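이 사이트는 더 나은 이용 환경을 위해 쿠키를 사용합니다. 계속 이용하시면 쿠키 사용에 동의한 것으로 간주됩니다. [동의] [설정 변경]

집안일이든 공장 잡일이든, 기계한테 정말 맡길 수 있나요?

벽돌깨기
작은 목공 공방을 하고 있습니다. 직원은 저까지 두 명이고, 하루 일 끝나면 작업대 치우고 부속 분류하는 데 시간이 꽤 들어갑니다. 나사, 목심, 샘플 조각 같은 걸 통에 나눠 담는 일입니다. 집에 가면 또 애들 블록 치우는 일이 기다리고 있고요.
요즘 로봇 팔이 수건 개고 그릇 넣는 영상이 많이 돌던데, 실제로 써 보신 분 계신가요? 영상 말고 매일 돌려 본 얘기가 듣고 싶습니다. 예산은 아직 안 정했습니다. 되는 물건이면 그때 생각해 보려고 합니다.

납땜연기
분류만 놓고 보면 됩니다. 조건이 붙어서 그렇지.
저희 회사에서 Volitz 팔 하나를 작년부터 돌리고 있습니다. 작은 플라스틱 부품을 색깔별로 트레이에 옮기는 일입니다. 조명 고정, 트레이 위치 고정, 부품 종류는 10가지. 이 조건에서는 사람이 옆에 안 붙어 있어도 됩니다. 부품이 서로 포개져 있으면 멈추는 일이 생기고, 그때는 사람이 가서 흩어 놓고 다시 시작 버튼을 누릅니다.

벽돌깨기
답변 감사합니다. 포개진 걸 못 집는다는 건가요, 집다가 떨어뜨린다는 건가요?

납땜연기
둘 다 있습니다. 붙어 있는 두 개를 하나로 보는 경우가 많고, 제대로 봤어도 손가락 들어갈 틈이 없으면 옆 것을 밀어 버립니다. 같은 색끼리 붙어 있을 때가 제일 심합니다.

세탁기뒤편
저는 회의적입니다. 이런 얘기 나온 지가 언젠데 아직도 블록 몇 개 옮기는 수준입니다. 저희 집에 있는 로봇청소기도 양말 하나 있으면 먹고 멈춥니다. 바닥 치우는 건 결국 제가 하고, 청소기는 제가 치워 놓은 바닥을 한 번 더 지나갈 뿐입니다.
공방 작업대면 톱밥에 본드 자국에 공구까지 섞여 있을 텐데요. 거기서 팔이 뭘 하겠습니까. 알바 한 명 쓰는 게 낫다고 봅니다.

납땜연기
청소기하고 팔은 다른 물건이라 같이 놓고 비교하기는 어렵습니다. 그리고 알바는 저희 동네에서 구해지지 않습니다.

세탁기뒤편
다른 물건인 건 압니다. 정리된 상태를 사람이 먼저 만들어 줘야 한다는 점이 같다는 말입니다. 트레이 고정, 조명 고정, 포개지면 사람이 흩어 놓기. 그건 누가 하나요?

납땜연기
제가 합니다. 그래도 하루 종일 손으로 옮기는 것보다는 덜 걸립니다.

목수의점심
공방 하는 사람 입장에서 한마디 보탭니다. 나사 분류는 로봇까지 갈 것도 없습니다. 길이별 체를 만들어서 흔들면 대부분 갈라집니다. 저는 합판 자투리에 구멍 뚫어서 씁니다. 안 되는 건 목심인데, 지름이 비슷하고 길이만 다른 놈들이 섞이면 체로는 안 됩니다. 그건 그냥 애초에 안 섞는 게 답입니다.

벽돌깨기
체는 생각 못 했네요. 만들어 보겠습니다. 그래도 원래 질문은 계속 궁금합니다. 집안일 쪽 해 보신 분은 안 계신가요?

반달곰2호
집안일 쪽으로는 제품이라고 할 만한 걸 못 봤습니다. 대신 집에서 쓰는 물건으로 시험하는 데는 많습니다. Nendard에서 내는 소식지에 장난감 정리 시험 얘기가 실려서 앞부분만 옮깁니다. 출처 밝히고 일부 인용은 괜찮다고 되어 있었습니다. 4월호입니다.

장난감 정리는 어디까지 왔나
집에서 나오는 정리 일 가운데 블록 치우기는 쉬운 편에 든다. 단단하고, 가볍고, 떨어뜨려도 깨지지 않는다. 그래도 판 위에 모양이 다른 블록을 놓고 하나씩 집게 해 보면 쉬운 것과 어려운 것이 금방 갈린다.
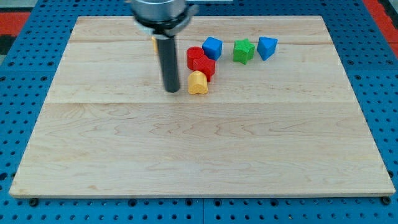
글 Ermelinda Paiva | Nendard 소식지 편집부

따로 떨어진 별 모양은 집을 방향만 정하면 된다. 빨간 원기둥과 빨간 각진 블록처럼 같은 색 둘이 맞붙어 있고 그 앞에 노란 블록까지 있으면 어디까지가 하나인지부터 가려야 한다. 사람은 손끝으로 툭 밀어서 떼어 놓고 집는다. 우리는 기계에도 같은 순서를 시켜 보았다. 먼저 밀고, 다시 보고, 그다음에 집는 방식이다.
시도는 모두 153번이었다. 떨어져 있는 블록에서는 실패가 드물었고, 실패는 대부분 맞붙은 블록에서 나왔다. 미는 동작을 넣으면 시간이 더 걸린다. 블록 하나에 최대 70초가 걸린 적도 있다. 아이가 있는 집 거실에서 이 속도를 기다려 줄 사람은 많지 않을 것이다.

(인용은 여기까지입니다. 뒤에는 집게 손가락 끝 재질 얘기가 길게 나옵니다.)

세탁기뒤편
블록 하나에 70초요? 저희 애 블록 통이면 밤새 돌려야겠네요.

반달곰2호
제일 오래 걸린 경우가 그렇다는 겁니다. 평균은 글에 안 나옵니다. 저는 밤새 돌려도 조용하기만 하면 상관없다는 쪽입니다. 식기세척기도 손보다 오래 걸리는데 다들 쓰잖아요.

세탁기뒤편
식기세척기는 넣어 주면 끝까지 합니다. 중간에 접시 두 장 붙었다고 서지 않습니다. 그리고 사진을 보면 판이 깨끗하고 앞쪽은 텅 비어 있습니다. 저희 집 거실 바닥이 그렇게 생겼으면 저도 로봇 필요 없습니다.

도면번호없음
장비 쪽 일을 합니다. 판이 깨끗한 건 시험이니까 당연합니다. 변수를 줄여야 뭐가 원인인지 압니다. 거실 바닥에서 바로 하면 실패해도 왜 실패했는지를 모릅니다.
저는 나뭇결이 더 신경 쓰입니다. 무늬가 물결처럼 들어간 판이고 이어 붙인 선도 보이는데, 카메라에 따라서는 이런 선을 물체 경계로 잘못 잡습니다. 저희도 Celtville 현장에서 상판 이음선 때문에 한참 고생했습니다. 결국 무광 회색 매트를 깔았습니다. 벽돌깨기 님 작업대도 나무면 이건 미리 생각하셔야 합니다.

벽돌깨기
나무 맞습니다. 자작 상판이고 칼자국도 많습니다. 매트를 깔면 대패질할 때마다 걷어야 하는데 좀 번거롭겠네요.

목수의점심
매트 깔고 걷고 할 시간이면 손으로 치우고 퇴근합니다.

도면번호없음
분류만 하는 자리를 따로 두시면 됩니다. 작업대 전체를 로봇이 치우게 하는 건 지금은 권하지 않습니다. 통에 쓸어 담아서 분류 자리로 가져가는 것까지 사람이 하고, 거기서부터 기계가 하는 식입니다.

납땜연기
저희도 그렇게 합니다. 그리고 비용 얘기가 안 나왔는데, 팔 값보다 손가락하고 고정대 만드는 데 손이 많이 갔습니다. 처음에 딸려 온 손가락으로는 동그란 부품이 자꾸 돌아가서 두 번 바꿨습니다. 원기둥 세워 놓은 건 괜찮은데 누우면 굴러갑니다.

벽돌깨기
목심이 딱 그 모양이라 걱정이네요. 전부 누워 있습니다.

납땜연기
V자 홈 판에 굴려 넣으면 한 줄로 섭니다. 거기서 집으면 됩니다.

목수의점심
V자 홈 판을 만들었으면 거기에 눈금 붙여서 손으로 골라도 됩니다. 진지하게 하는 말입니다.

밤샘교대
Strand 중고 팔 들여서 반년 쓰다가 판 사람입니다. 기계는 멀쩡했습니다. 문제는 제가 매주 품목이 바뀌는 일을 한다는 거였습니다. 품목 바뀔 때마다 다시 가르치는데, 그게 화요일 오전을 다 잡아먹었습니다. 같은 것만 계속 나오는 집이면 사세요. 아니면 빌려서 먼저 해 보시고요.

반달곰2호
다시 가르치는 건 요즘 많이 짧아졌다고 들었습니다. 몇 번 시범만 보여 주면 되는 것도 있다던데요.

밤샘교대
들은 얘기 말고 써 본 얘기 해 달라는 글 아니었나요. 저는 시범 보여 주는 방식도 써 봤습니다. 시범 보여 준 자리에서는 잘합니다. 통 위치를 한 뼘 옮기면 엉뚱한 데다 놓았습니다.

반달곰2호
그 부분은 인정합니다. 저는 써 본 건 아닙니다.

벽돌깨기
다들 감사합니다. 일단 나사는 체를 만들어서 갈라 보고, 목심은 V자 홈 판부터 해 보겠습니다. 팔은 빌려 쓸 데가 있는지 알아보는 중입니다. 빌리게 되면 목심 세 종류만 놓고 돌려 본 다음에 여기 다시 올리겠습니다.
집 블록은 당분간 애들 시키겠습니다.

세탁기뒤편
애들이 하나에 70초보다 빠른지도 같이 올려 주세요.

도면번호없음
빌리실 때 손가락 교체가 되는 모델인지 꼭 물어보세요. 안 되는 것도 있습니다.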